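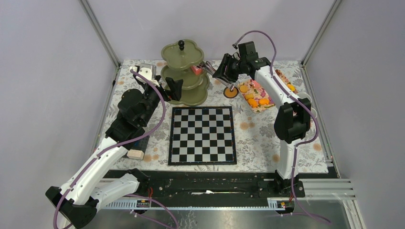

Abb. 3: Tisch mit Etagere, Schachbrett und gemustertem Tuch

3 Aufbau und Eindecken

Die Teile liegen vor euch, der Karton ist leer (bitte noch mal unters Seidenpapier schauen, der Knauf versteckt sich da gern!), dann kann es losgehen. Ich beschreibe den Aufbau so, wie ich ihn selbst mache, wenn nachmittags Besuch zum Schachspielen kommt und es dazu Gebäck geben soll. Wer die Gistska nur als Obstständer nutzen will, kann nach Schritt 5 aufhören.

Etagere zusammensetzen

1. Alle Teller mit lauwarmem Wasser und etwas Spülmittel abwaschen und gründlich abtrocknen. Auch das Loch in der Mitte, da bleibt immer ein Tropfen stehen.

2. Den größten Teller auf ein Geschirrtuch legen und die Mittelstange von oben einsetzen. Von unten die Schraube dagegen, erst mal nur mit den Fingern.

3. Nächsten Teller auflegen und das folgende Stangenstück eindrehen. Die Wellen am Rand könnt ihr übereinander ausrichten oder versetzt stellen. Ich finde versetzt hübscher, meine Schwester findet das unordentlich.

4. Ganz oben kommt der kleine schwarze Knauf drauf. Handfest genügt.

5. Jetzt erst die untere Schraube richtig anziehen und das Ganze auf den Tisch stellen. Wenn es kippelt, sitzt meistens der unterste Teller schief — dann noch mal lösen, drehen, festziehen.

Achtung: Die Etagere im beladenen Zustand nicht am Knauf hochheben. Immer mit beiden Händen unter den untersten Teller greifen.

Achtung: Pro Teller höchstens 150 Gramm auf einer Seite, wenn die andere leer ist. Also lieber reihum bestücken.

Tischtuch auflegen

6. Das Lapointe-Tuch vor dem ersten Gebrauch einmal waschen. Danach noch leicht feucht bügeln, die Knickfalten aus der Verpackung gehen sonst ewig nicht raus. Ich nehme das helle mit den grauen Blättern und Blüten und den kleinen Punkten, darauf kommt das Grün der Etagere richtig schön zur Geltung.

7. Von der Mitte nach außen glattstreichen. Besonders die Stelle, wo das Brett liegen soll, denn unter einem Schachbrett merkt man jede Falte.

Brett und Gebäck platzieren

8. Das Ostavik-Brett nach vorn, die Etagere dahinter, leicht nach links versetzt. So kommt man beim Ziehen nicht mit dem Ärmel in die Kekse. Die Figuren lasse ich noch in der Schachtel, bis das Eindecken erledigt ist, das Brett bleibt also erst mal frei.

9. Gebäck verteilen. Auf die untere Etage die Kuchenstücke, weil da mehr Platz ist und man sie beim Nehmen nicht so weit herunterbalancieren muss. Oben die kleinen Sachen, also runde Kekse, ein Stern, etwas Fruchtiges. Was übrig bleibt, darf rechts daneben auf den Tisch oder auf ein gemustertes Tablett, das lockert die Sache auf.

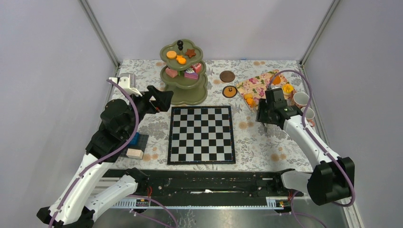
Bei den Farben halte ich mich zurück: Rosa und Orange vertragen sich gut mit dem Olivgrün, dazu ein oder zwei braune Kekse, fertig. Bunte Streusel gehen immer, krümeln aber. Wer die Teller schonen möchte, legt unter die Kuchenstücke ein rundes Stück Backpapier.

10. Die Serviette schräg hinlegen, ruhig ein bisschen schief. Die geblümten von Flalard passen gut dazu, eine unifarbene tut es aber genauso. Die Becher kommen nach rechts, weit genug weg vom Brett!

Hinweis: Für Linkshänder alles spiegeln, also Etagere leicht nach rechts und Becher nach links.

Hinweis: Sahnetorte und alles mit Guss erst kurz vor dem Essen auf die Etagere setzen. Trockene Kekse dürfen ruhig eine Weile stehen, bei Hitze würde ich sie abdecken.

Abräumen

11. Immer von oben nach unten abräumen, sonst wird die Etagere kopflastig.

12. Krümel vom Brett mit einem weichen Pinsel abkehren. Nicht wischen, solange noch Zucker drauf liegt, der kratzt.

13. Schraube lösen, Teller einzeln spülen, mit Küchenpapier dazwischen stapeln. Den Knauf gleich wieder auf die Stange drehen. Meiner war von März an verschwunden und lag dann in der Besteckschublade.

Ersatzknauf und Schraube gibt es unter der Teilenummer 472, die Dichtscheiben stehen in Abschnitt 5.

Stand: 9. Juli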